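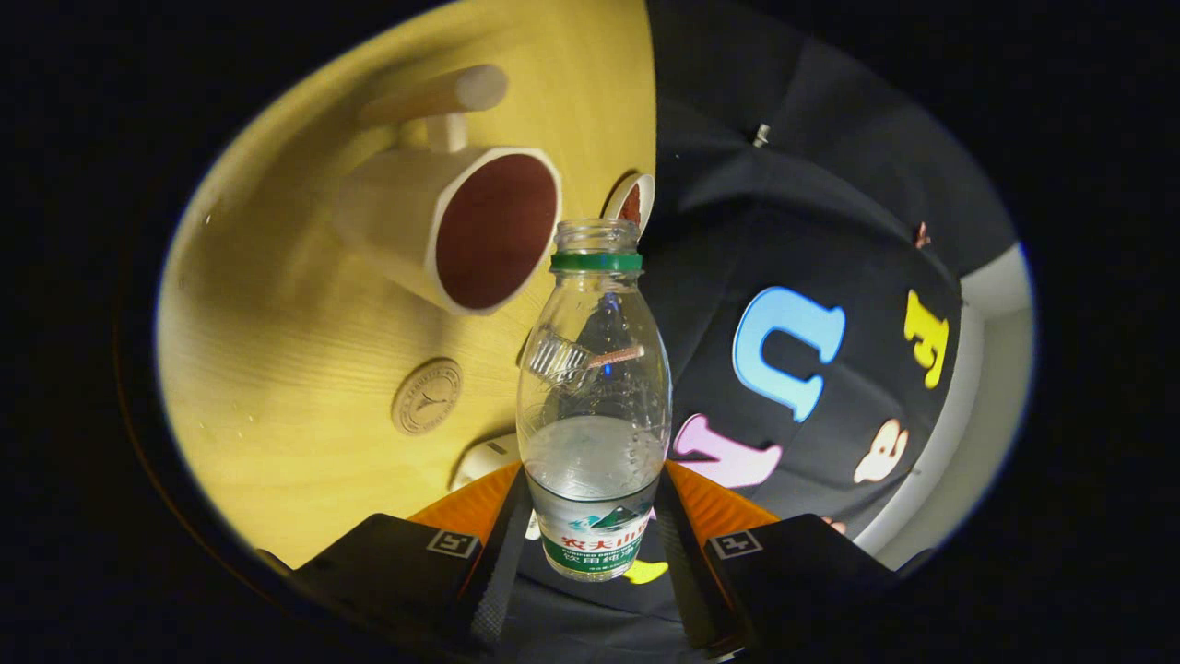
Botella de plástico transparente entre los dos dedos de la pinza, con una taza tumbada sobre la mesa.

Herramientas · Percepción y control
Por Ratih Entili
Enero
Lectura: 4 minutos

Vuvix, a prueba: el software que por fin me deja mirar los datos antes de entrenar

Llevaba tiempo buscando un programa para revisar demostraciones de manipulación sin tener cinco ventanas abiertas, y en enero me puse en serio con Vuvix. Lo he usado con 220 demostraciones grabadas con pinza de mano y cámara ojo de pez, casi todas de objetos de mesa: botellas, tazas, algún posavasos. Vengo de Clalley, que conozco bien y al que le tengo cariño, así que las comparaciones van a salir solas.

La instalación es limpia. Un paquete, un archivo de configuración y el modelo de lente, que se puede importar de una calibración anterior (yo traía la mía hecha con Tjoa y la leyó a la primera, cosa que agradecí muchísimo). A partir de ahí, Vuvix sincroniza vídeo y trayectoria y lo pone todo en una sola línea de tiempo.

Lo que más me ha gustado es la detección de marcadores en los dedos. Cada dedo lleva un cuadradito de borde blanco, y el programa calcula con ellos la apertura de la pinza fotograma a fotograma. Trabaja directamente sobre la imagen curva, sin enderezarla antes, y eso se nota cuando los dedos están abiertos del todo y los marcadores se van hacia los lados. Con Clalley perdía la lectura justo ahí y tenía que interpolar a mano – una tarde entera, a veces. Vuvix también interpola si hace falta, pero pinta el tramo en otro color y te deja decidir si lo aceptas.

El segundo módulo es el de segmentación, y aquí le puse las cosas difíciles a propósito. Una botella transparente es un mal trago para casi cualquier modelo: a través del cuerpo se ven la madera de la mesa y una tela azul muy oscura, todo un poco deformado, y el contorno se pierde. La máscara automática agarró sin problemas la etiqueta blanca de 农夫山泉 y el anillo verde del cuello, pero en el tramo central se comió parte de la tela. Con 2 clics de corrección quedó perfecta, y la propagación al resto del clip aguantó de maravilla. ¡Me puse a probarla con todo lo que tenía en la carpeta! Las tazas blancas salen redondas a la primera, incluso la que está tumbada, aunque al principio confundía el asa con un objeto aparte.

También estima la pose, y para objetos con simetría de revolución permite ignorar el giro sobre el eje vertical. Parece un detalle menor, pero evita que el planificador reciba una orientación que baila sin motivo. Eso sí, el ajuste está escondido en un submenú llamado «Restricciones heredadas» y tardé en dar con él. La documentación lo menciona de pasada, en la página de exportación.

En cuanto a velocidad, un clip de 500 fotogramas se procesa en 25 segundos en mi equipo de sobremesa, con la segmentación activada. Para mí es más que suficiente, me da tiempo a anotar el siguiente. Si se lanza toda la carpeta de golpe, conviene limitar los procesos en paralelo; el valor por defecto es muy optimista con la memoria gráfica.

La exportación es otro acierto. Vuvix escribe los episodios con las acciones relativas a la pinza y guarda aparte la confianza de cada detección. Yo los paso a Ritska para entrenar la política de control y el enlace funciona sin scripts intermedios, salvo por los nombres de los canales, que hay que cambiar a mano la primera vez. Poder filtrar por confianza antes de entrenar me ha cambiado la manera de trabajar: ahora descarto tramos concretos y conservo el resto del episodio.

¿Pegas? Unas cuantas. El visor de trayectorias en 3D no recuerda la vista al cambiar de clip. Los atajos de teclado no se pueden reasignar y el de borrar máscara está pegado al de guardar, mala idea a última hora de la tarde. Y echo en falta etiquetas por objeto: me encantaría marcar «transparente» o «con asa» y filtrar luego por eso – de momento lo apaño con el campo de notas.

Aun así, lo recomiendo con muchas ganas a quien trabaje con demostraciones de pinza y quiera entender qué hay en sus datos. Si ya tenéis Clalley montado y solo usáis objetos opacos, probad primero con una carpeta pequeña, porque la migración de las anotaciones antiguas va por lotes y no conserva los comentarios. Yo he dejado las mías viejas donde estaban y las nuevas las hago todas en Vuvix.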